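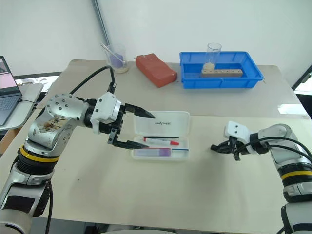

How much fiber should I be eating in a day?

I go by the number on the food label, 28 grams, and I treat it as something to wander toward. When I first added it all up I was getting 9 grams on a normal weekday, which was a bit of a shock for somebody who thought she ate pretty well!

Can I just double it overnight?

Please don't. I did that one December with a giant pot of lentil soup and I was miserable (and so was everyone on my couch). Add one thing, stay there for a week, then add the next. Drink more water while you're at it.

What do you eat for breakfast?

Oats, nearly always, with a spoonful of chia and whatever berries are in the freezer. If I'm out of oats I'll have rye toast with peanut butter - the dense kind of rye from the bakery in Kistley, sliced thin.

Are beans from a can okay?

I use them all the time. Rinse them well and they lose a lot of that salty liquid. I keep six cans in the cupboard, mostly black beans and chickpeas, and I start to fret when I'm down to two.

My kids won't touch anything brown. Any ideas?

Mine were the same. Pears with the skin on went over fine, and so did popcorn and peas straight from the freezer. I also mix half whole wheat pasta in with the regular stuff, same shape, lots of sauce.

Do you take a supplement?

I tried a powder for a while and didn't love the texture. If you're on any medication, ask your pharmacist first, as some fiber powders can get in the way of it.

Where's the black bean brownie recipe?

Still testing! Batch three was closer, but it needs more cocoa.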